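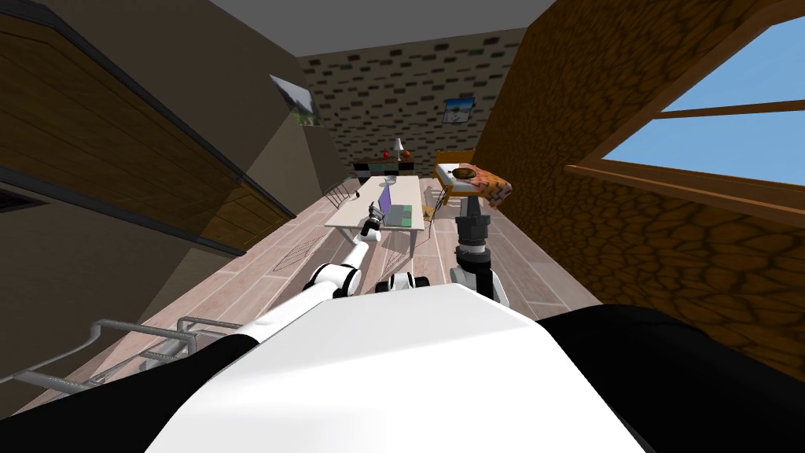
图 1 桌上的笔记本电脑(渲染图)

Plimorell 维修工单语料 数据说明

分享 27 评论 5

Plimorell 是一份中文笔记本电脑维修工单的结构化文本数据,用于故障归类、备件预测和工单字段抽取。记录以单次送修为单位,包含接机登记、检测记录、处理结果和备件更换等内容。本文件说明数据的来源、表结构、字段约定、清洗规则、标注口径、已知问题和使用条件。字段细节以随包的 schema 目录为准,本文件与 schema 不一致时,请按 schema 处理并提交问题单。

数据包中只有文本和数值字段。原系统中的接机照片、签字扫描件和检测软件截图均未导出,也不提供索引。

数据来源

工单由 Hikent 维修管理系统导出,覆盖超过 27 个门店。门店的业务类型不同,有的只做消费机型,有的以单位批量送修为主,还有一部分承接其他门店转来的主板维修。转修工单在原系统中会生成新的单号,导出时通过 transfer_from 字段关联到上一张工单,但关联并不完整,见“已知问题”。

导出范围限于状态为“已结单”的记录。取消、挂起、客户失联后转仓储的工单不在其中。这一筛选造成了明显的偏差:最终无法修复且客户放弃取回的机器,在本数据中出现的比例低于实际业务。需要估计修复率的研究不应直接使用本数据。

早期门店使用过纸质登记单,后来由前台补录。补录记录的 source 字段取值为 backfill。补录时常把接机时间填成录入时间,因此 source 为 backfill 的记录,received_at 只可作为次序参考,不可用来计算维修周期。

目录结构

plimorell/
 README
 CHANGES
 LICENSE
 data/
 tickets.csv
 events.csv
 parts.csv
 labels.csv
 schema/
 tickets.json
 events.json
 parts.json
 labels.json
 mapping/
 warkley_codes.csv
 model_family.csv
 part_alias.csv
 scripts/
 validate.py
 split.py

数据由 4 张表组成,通过 ticket_id 连接。所有文件使用 UTF-8 编码,不带 BOM,换行符为 LF。CSV 字段以英文逗号分隔,含逗号、引号或换行的字段用双引号包裹,字段内的双引号写作两个双引号。用电子表格软件直接打开可能破坏以零开头的编码,建议用脚本读取,并把所有以 _id 和 _code 结尾的列按字符串处理。

tickets 表

每行一张工单,为其余各表的主表。

ticket_id:工单标识,由原单号经不可逆变换得到。同一张工单在不同版本的数据包中标识不变。

device_id:设备标识,由序列号变换得到。序列号缺失或明显为占位内容(全零、“无”、“看不清”等)时为空。同一设备多次送修时 device_id 相同,可用于返修分析。

shop_id:门店标识。不提供门店名称和所在城市,仅在 shop_type 中给出业务类型。

model_family:机型系列,由 mapping/model_family.csv 从自由文本归并而来。无法归并时取值 unknown,原文不保留。

received_at、closed_at:接机时间和结单时间。全部时间按设备整体平移,同一 device_id 下的时间间隔与原始记录一致,不同设备之间的先后关系没有意义。device_id 为空的工单按单独设备处理。

complaint_text:客户陈述的故障现象,由前台录入。保留原始的错别字、缩写和省略。

accessories:随机附件。取值为受控词表中的若干项,以竖线分隔,如 adapter|bag。空值表示未登记,不等于没有附件;明确登记无附件时取值为 none。

liquid_flag:进液标记,取值为 yes、no、unclear。该字段来自前台的初步判断,经常与后续拆机结果不一致。以检测结果为准的进液信息在 events 表中。

warranty:保修状态,取值为 in、out、third_party、unknown。third_party 指客户另行购买的延保服务,不区分承保方。

severity:故障严重度,共 5 级,由低到高为 cosmetic、minor、degraded、major、dead。该字段由结单时的检测结论推定,推定规则见“标注”。

events 表

每行一条处理事件,按 ticket_id 和 seq 排序。seq 是事件在工单内的序号,从零开始,中间可能有缺号。缺号对应被删除的通话备注和内部结算事件,不影响其余事件的次序。

event_type 的取值包括 intake、inspect、quote、approve、reject、repair、test、transfer、return。原系统允许门店自定义事件名,导出时统一映射到上述取值,无法映射的归入 other。

note_text 为工程师填写的备注。备注的写法因人而异,常见形式有完整句子、短语堆叠和纯代码。以下是格式示例,内容经过改写:

ticket_id,seq,event_type,note_text
p8kx2m,0,intake,"不开机,插电灯不亮"
p8kx2m,1,inspect,"拆后盖,充电口附近有腐蚀,主供电对地阻值偏低"
p8kx2m,3,quote,"报主板维修,含清洗"
p8kx2m,4,approve,""
p8kx2m,5,repair,"换保护管,清洗后补焊"
p8kx2m,6,test,"过夜烤机,充放电正常"

note_text 允许为空。空备注的 approve 和 return 事件属于正常情况。空备注的 inspect 事件通常意味着工程师把检测结论写进了随后的 quote 事件,做字段抽取时建议把相邻的这两类事件合并后再处理。

operator_id 为操作人标识,只在同一门店内有效。跨门店出现的相同标识不代表同一操作人。

parts 表

每行一个更换或申领的备件。

part_code 使用 Warkley 备件分类编码。该编码分为大类、子类和规格段,以连字符连接。多数使用场景只需要大类和子类,规格段在不同门店之间的填写质量差别很大。

part_status 取值为 installed、requested、returned、scrapped。requested 表示申领后没有后续状态,可能是备件未到货,也可能是到货后漏填。统计更换次数时只应计入 installed。

is_used 表示备件是否为拆机件。空值较多,不建议把空值当作新件。

price_band 为价格区间代码。区间的上下限未公开,只保证代码的字典序与价格高低一致。不同机型系列之间可以比较。

serial_replaced 表示该次更换是否导致设备序列号改变。主板整体更换后,如门店未回写序列号,同一台机器再次送修时会得到新的 device_id。该字段为 yes 的设备应从返修分析中排除,或单独处理。

labels 表

每行一条人工标注,对应一张工单的一个标注维度。被标注的工单是全部工单的子集,抽取时按门店类型和机型系列分层。

dimension 为标注维度,共 5 个:symptom(现象)、root_cause(根因)、subsystem(所属子系统)、action(处理动作)、outcome(结果)。

value 为标注值,取值见 schema/labels.json。symptom 和 action 允许多值,多值时拆成多行;其余维度每张工单只有一个值。

evidence_seq 指向支持该标注的事件序号。仅由 complaint_text 支持的标注,该字段取值为 c。没有直接文字依据、由备件更换推断得到的标注,该字段取值为 p。

confidence 取值为 firm 或 weak。weak 表示标注者认为文字依据不足,或存在其他合理解释。

标注

标注依据是工单文字和备件记录,标注者不接触实物,也不向门店追问。由此得到的 root_cause 反映的是工程师写下的判断。工程师判断有误而工单没有留下痕迹时,标注同样有误。

每张工单先由两名标注者独立完成。结果一致时直接采用,不一致时由第三名标注者裁定。裁定后的结果写入 labels 表,独立标注的原始结果不随包发布。

以下口径在标注中反复引起分歧,使用时应当了解。

“不开机”的范围。客户所说的不开机包括完全无反应、有灯无显示、能通过自检但进不了系统等情况。symptom 标注不采用客户的字面说法,按检测事件中的描述拆分为 no_power、no_display 和 no_boot。检测事件没有说明时,标为 no_start_unspecified,不作推测。

“黑屏”的范围。接外部显示器有输出的,symptom 标为 no_display,subsystem 按后续检测在 panel、cable 和 board 中选取。没有做外接测试的工单,subsystem 不得仅凭更换了屏幕就标为 panel,除非更换后的 test 事件明确写出显示恢复。

电池鼓包。鼓包本身属于现象,标入 symptom。触控板按键失灵、底盖翘起等由鼓包引起的表现一并标出,root_cause 统一标为 battery_swelling。

进液与腐蚀。检测中只出现“腐蚀”“发绿”“有水渍”等字样而没有说明来源时,root_cause 标为 corrosion。只有工程师明确写出进液,或客户承认进液,才标为 liquid_ingress。两者不可互换。

清灰换硅脂。作为独立处理动作时,action 标为 thermal_service。许多门店把清灰作为拆机的附带项目,并不对应散热故障,此时只标动作,不据此推断 symptom 中的过热。

系统重装后恢复。root_cause 标为 software,confidence 一律为 weak。这类工单在同一设备后续送修中,常出现存储设备故障的记录。标注时不回看后续工单,以免把未来信息带入当前工单。

severity 的推定。tickets 表中的 severity 由规则生成,不属于人工标注。规则读取 event_type 为 inspect 和 quote 的备注及备件大类,规则未命中时为空。severity 与 outcome 没有必然联系,dead 级别的工单也可能以修复结束。

清洗与去标识

去标识使用 Vītola 文本处理流程。处理对象为 complaint_text 和 note_text,替换内容包括人名、电话、地址、单位名称、快递单号、账号、开机密码和序列号。替换后的占位符写作尖角括号以外的方括号形式,例如 [电话]、[密码]、[单位]。同一工单内重复出现的同一内容使用相同占位符,不加编号。

开机密码的识别比较困难。门店习惯把密码直接写在备注末尾,没有提示词,形式上与错误代码和备件型号接近。处理流程在这一点上偏向多删,部分错误代码因此被误替换为 [密码]。如果研究依赖错误代码,应把含 [密码] 的备注单独检查。

机型和备件的自由文本按 mapping 目录下的别名表归并。别名表随包提供,可以用来处理使用者自己的工单。别名匹配前先做全半角统一、英文大小写统一和空白压缩,顺序不可调换。

重复工单的判定条件为同一 device_id、接机时间相同且 complaint_text 完全一致。重复的工单保留事件较多的一张,事件数量相同时保留结单较晚的一张。device_id 为空的工单不参与去重。

没有做过的处理:没有纠正错别字,没有展开行业缩写,没有统一标点,没有删除口语和方言用词。complaint_text 中的“风扇叫”“花了”“卡死”一类说法均为原文。

数据划分

scripts/split.py 提供默认划分,输出 train、dev、test 三份工单标识列表。划分以 device_id 为单位,同一设备的所有工单落在同一份中。device_id 为空的工单全部归入 train。

按工单随机划分会使返修工单跨越训练集和测试集。返修工单的备注往往复述上次的检测结论,由此得到的分数偏高,不应与默认划分下的结果放在同一张表中比较。

另提供按门店划分的选项,运行时加 --by-shop。该选项用于考察模型对不同书写习惯的适应情况。转修工单会使同一设备出现在多个门店,在此选项下,设备归入最早接机的门店。

校验

下载后先运行校验脚本:

python scripts/validate.py --root data --schema schema

脚本检查外键完整性、受控词表取值、时间先后和必填字段。正常的数据包应当没有 error,会有若干 warning。常见的 warning 如下:

W_CLOSE_BEFORE_EVENT:存在晚于结单时间的事件。多为门店结单后补写备注,保留原样。

W_PART_NO_REPAIR:有 installed 状态的备件,但没有 repair 事件。多见于电池、内存等由前台直接更换的项目。

W_LABEL_NO_EVIDENCE:evidence_seq 指向的事件备注为空。发生在去标识把整条备注替换并删除之后,标注本身仍然有效。

已知问题

transfer_from 缺失。部分门店之间的转修通过线下交接完成,系统内没有关联。转入工单的 complaint_text 通常写成“转修”或只写故障板卡名称,客户原始陈述需要到上一张工单中查找,而上一张工单可能无从确定。

同一现象的写法与门店相关。有的门店固定使用下拉模板,complaint_text 高度重复;有的完全手写。直接在全量数据上训练的分类模型容易学到门店模板,建议报告按 shop_type 分组的结果。

批量送修工单的陈述共用。单位批量送修时,前台常把同一段故障描述复制到整批工单,与单台机器的实际情况无关。batch_hint 字段为 yes 的工单应谨慎使用 complaint_text。

test 事件的正向偏差。工程师很少记录未通过的测试,通常修到通过后只写一次。不能用 test 事件的数量推断维修尝试次数。

键盘类备件的编码混用。键盘单体、带面板的键盘总成和键盘背光件在 Warkley 编码中属于不同子类,门店经常混填。mapping/part_alias.csv 修正了有文字依据的部分,其余保持原编码。

独立显卡与集成显卡。备注中单写“显卡”时含义不明,subsystem 标注为 gpu_unspecified,这一取值在 schema 中单列,不应合并到任一方。

适用与不适用

适用:中文短文本分类,工单字段抽取,备件需求建模,领域缩写识别,噪声文本上的检索实验。

不适用:比较品牌或机型的可靠性。数据不含销量或在用设备量,送修数量没有分母,门店的机型构成也受其授权范围影响。model_family 已合并同系列的多个配置,进一步削弱了这类比较的意义。

不适用:评价门店或操作人的工作质量。去标识和时间平移之后,返修与首次维修的归属已不可靠。

不适用:作为维修操作依据。备注描述的是个案处理,部分做法不符合厂商维护手册的要求,数据包未作筛查。

许可与引用

数据仅供研究和教学使用,不得再分发完整数据包。允许在论文和报告中引用少量改写后的备注作为示例。mapping 目录和 scripts 目录可以单独使用和修改,条件见 LICENSE 文件。

使用者不得尝试还原门店、客户或设备的身份,不得把 device_id 与外部数据连接。发现残留的个人信息时,请在问题单中给出 ticket_id 和 seq,不要粘贴原文。

引用时写明数据名称 Plimorell 和所用版本的标识。版本标识见 CHANGES 文件首行。不同版本之间,labels 表的取值可能调整,未注明版本的结果无法复核。

变更

最近一次更新在十一月发布,内容为:

labels 表新增取值 gpu_unspecified,原先标为 gpu 且缺少依据的记录已迁移。

parts 表的 price_band 重新划分,与旧版代码不兼容。

修复 split.py 在 --by-shop 选项下把空 device_id 的工单重复输出的问题。

complaint_text 中残留的快递单号再次清理,受影响的 ticket_id 列在 CHANGES 文件中。

分享 27 评论 5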